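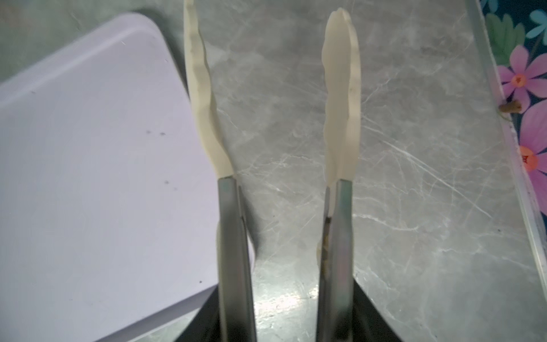

Figure 4. Fingers in the open position, seen from the wrist camera.

4. Fitting and checking the soft pads

The Cliketti gripper uses two flat metal finger bars, each with a cream-colored soft pad at the end. Fit the pads after the wrist camera is mounted and before you run the Lader setup program.

Before you start, switch off the arm at the bench supply and wait for the status light to go out.

CAUTION: The fingers can close without warning while the supply is on. Keep your hands out of the gap.

4.1 Wipe both metal bars with a damp cloth and let them dry. Residue on the inner edge will keep the pad from seating.

4.2 Slide the first pad over its bar with the wavy edge facing the other finger. Push until you feel it stop.

4.3 Do the same with the second pad. The two tips may not look the same height in the camera view — check them by eye from the side.

4.4 Tighten the 2 clamp screws at the base of each bar. Finger tight plus a quarter turn is enough.

4.5 Switch the supply on and choose Open from the hand menu. Measure between the bars at the base of the pads. You should read 52 mm.

4.6 Choose Cycle and let the gripper open and close 12 times with nothing in it. Look at the pads again. If one has crept up its bar, go back to step 4.2.

NOTE: A glossy countertop throws glare into the gap between the fingers. If Lader loses the surface during calibration, turn off the overhead light or put a matte board under the hand. Analyn Tiongson's build uses a plain cutting board — any flat one will do.

Go on to section 5, Setting the Grip Force.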